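Grirkex pavement pack with the Akix sim, worth paying for?

Posted by Hiba Farah in Delivery robots

We've got 2 small delivery robots and want to train them in simulation before they go near a real kerb. Been offered the Grirkex city block pack on the Akix simulator. Trial runs out in September. The sales page is all adjectives. Has anyone used it for proper pavement runs, and does it carry over? Stills from my trial so far.

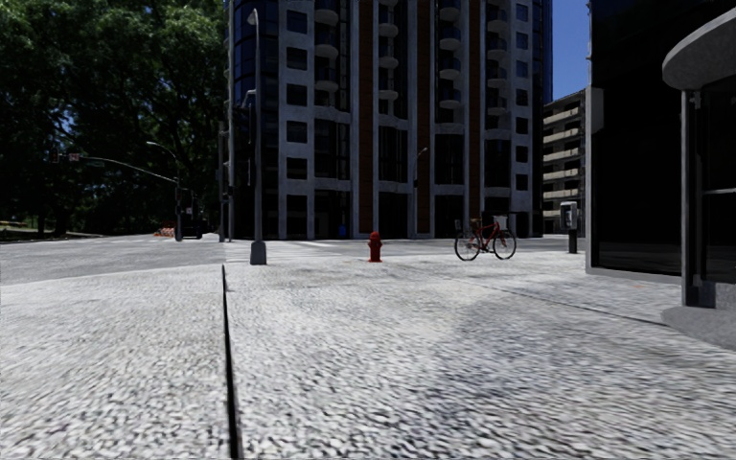
Price is what bothers me. It's 1,556 for the year plus extra for support, and my boss wants a reason. The street stuff looks fine to me, hydrant standing on its own, red bike just past it, pay station further along, so there's things to steer round. But is that enough? Nothing I've run yet has had anyone walking about. Also the road crossing, do you score it yourselves or use the built in one?

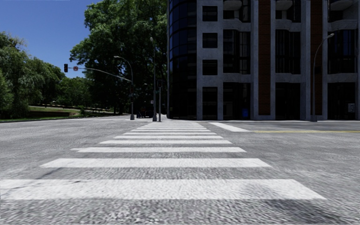

Any advice welcome, in a bit of a rush.

Raghda Sleiman

Used it most of last year. Short version, yes for route following, no for people. Walkers are a seperate add-on and you'll want it.

Do 1,000 runs with the default light, then 1,000 with the sun moved. Ours did fine on the first lot and went daft on the second, kept braking at shadow edges. Worth knowing before you pay. Same with big shop windows. If you're on camera only, check what your depth model makes of the reflections. Ours thought there was a street in there. 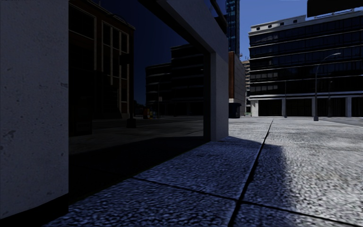
Page 2

Carrying on, the forum split my post. Crossing score: don't use the built in one, it only looks at whether you reached the far kerb. Write your own. Took me an afternoon. Support was good when I had it, Hélène Lavoie on their desk answers properly, ask for her.

Issa Rizk

Went with Mansour instead. cheaper. can't remember the price

Gladys Cáceres

Agree with Raghda mostly. One thing to add, test the deep shade under buildings. Our Plosholm unit lost track of dark bins and the like when the ground was dark too, and we only found out because I'd parked the start point in a gloomy spot by mistake.

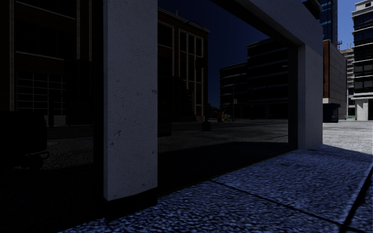 Turning the exposure up in the camera settings helped a bit, then bright pavement went white. We ended up adding a cheap range sensor to the model and leaving exposure alone. Ask them for a longer trial as well, they gave us an extra month when I emailed. Don't sign for the year til you've had the walkers add-on running on your own machine, it's heavy.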